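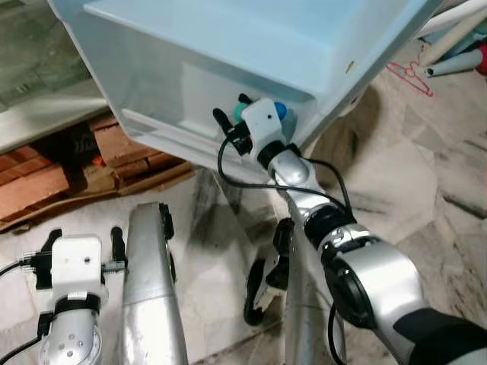 The pale blue cabinet from low down, with the teal knob and the blue one at the bottom edge.

Home Workshop Notes Storage Archive Contact

I have owned the blue cabinet long enough to have opinions on it, and in June I finally took it out of service for a proper cleaning and a check of the shelves. These are my notes, mainly so that I don't have to work out the shelf loading again.

The cabinet came from Gornuvik, a small housewares outfit that sold flat goods and plastic furniture before it closed. The model name on the receipt is Cistaren. I never found a manual for it, and the parts list I was sent by mail covers a different size. Mine is 882 mm wide across the back, measured with a steel tape. The parts list stops well short of that, so I treat it as a general guide and measure everything myself.

Surface

The plastic is smooth with a slight gloss, and the edges are rounded. Both of these help with cleaning. A flat face takes one pass with a damp cloth. The trouble is the recessed panel low on the front. It is a shallow rectangle with a molded lip around it, and the lip catches dust along its whole length. A cloth folded over a finger rides up over the lip and leaves a gray line in the corner. A soft toothbrush gets in there, held nearly flat. Work from one end to the other in a single direction and wipe the brush every so often, or the dirt just relocates.

I tried three cleaning agents. Dish soap in warm water removes ordinary dust and kitchen grease and leaves the gloss alone. Baking soda paste removes more, but on a scrap of similar plastic it dulled the surface where I pressed hard, and I would keep it for the inside. The third was Turex, a spray I get from the hardware store. It works well on marker and label glue. The label says to leave it on for 10 minutes. I gave it four, wiped, looked, and repeated once. On plastic of unknown grade I prefer two short applications to one long one.

Rinse afterward. Soap residue dries to a film that shows up at a low angle and attracts new dust. I use clean water and a second cloth, then a dry one.

Holes

There is a small round hole near one end of the cabinet. I assumed for a while that a plug was missing and looked for one under every piece of furniture in the house. The parts list shows nothing for that location. I have decided to leave it open. Filling it with silicone would be easy enough, but silicone on smooth plastic tends to peel at the rim and then you have a dirty ring to deal with.

Inside it, a cotton swab is enough. Don't spray into it. Liquid that goes into a hollow panel has to come out somewhere, and you don't get to choose where.

Shelves

This part took the most time. The shelves are plastic too, and they sag. I had been storing paint cans on the upper one, which was a poor decision made in a hurry.

To get an idea of the deflection, I laid a straightedge front to back and then left to right, empty, and wrote down the gap at the middle with feeler gauges. Then I loaded the shelf with bags of rice and measured again the next morning. The overnight wait matters. Plastic creeps, and a reading taken right after loading flatters the shelf. After unloading I waited another day before the last reading, and the upper shelf had not come all the way back.

What I changed:

Paint cans moved to the floor.
Heavy items near the side walls, light items in the middle.
The upper shelf turned over, so that the existing bow now points up.
A pine batten under the lower shelf, along the back edge, held with two screws per end.

Turning the shelf over is a trick I got from Styliani Tzanetos, who used to run the tool library in our neighborhood and had a wall of plastic shelving with the same problem. It buys time. The shelf will bow the other way eventually and I will turn it again.

On the batten: pilot holes first, then screws by hand. A power driver will strip a hole in plastic before you feel anything. I stopped turning as soon as the head touched.

Placement

Keep it away from direct sun. The side that used to face the window in my old apartment is a shade paler than the other, though it takes a color card to see it. I checked both sides against a card from the Nechyporuk paint counter and the difference was one chip. Sunlight also makes some plastics brittle, and I would rather not find out whether this is one of them.

I also leave a gap of 100 mm behind it. That is more than the cabinet needs for air. It is the width of my hand holding a cloth.

Contents after the reshuffle

Upper shelf: masking tape, sandpaper in folders, empty jars, spare light bulbs in their boxes.
Lower shelf: sealant tubes standing upright, drop cloths, the small box of hinges.
Bottom: nothing yet. I am thinking of a tray for wet brushes, provided I can find one with a rim high enough to keep drips off the base.

Sandpaper was the one real improvement. It used to lie flat in a stack, and the grit I wanted was always at the bottom. Cardboard folders with the number written on the top edge fixed that in an evening - cereal boxes are the right thickness and cost nothing.

Still open

The lower shelf needs another straightedge reading at the end of summer, with the batten in place. I also want to try a stiffer replacement for the upper one, probably plywood with a painted edge, if the molded supports will take the thickness. They are not quite level with each other, and plywood will rock where plastic simply bends to fit. A strip of felt on the low side may be enough. I'll add the measurements to this post when I have them.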